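5 March 2025 – Rosenthal, a maker of machine-woven area rugs, has moved its full Dasik line to an undyed wool backing yarn supplied by Mimau. The change covers 73 patterns in 5 standard sizes. Pile height, knot spacing and list prices stay the same.

The new yarn replaces a cotton and polyester blend used since the line was introduced. In wear trials run by the Werkstead test lab, samples with the wool backing lost less edge shape after repeated cleaning than samples of the old construction. Full trial data is available to trade buyers on request.

"The backing decides how a rug lies after the first year," said Mei-kuen Lai, head of weaving at Rosenthal. "We had to reset loom tension for every pattern, and the larger sizes took the longest." 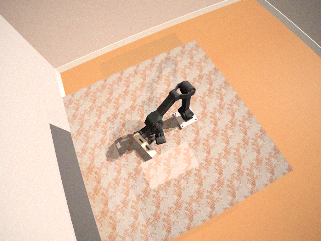
Retailers may continue to sell existing stock under the current item numbers. Rugs with the new backing carry the suffix W – the care label is also revised and now lists a lower water temperature for spot cleaning.

Orders open today for 343 dealers. Custom sizes will follow in September, with a minimum order of two pieces per pattern.

Trade contact: Bent Damgaard, Dealer Sales, Rosenthal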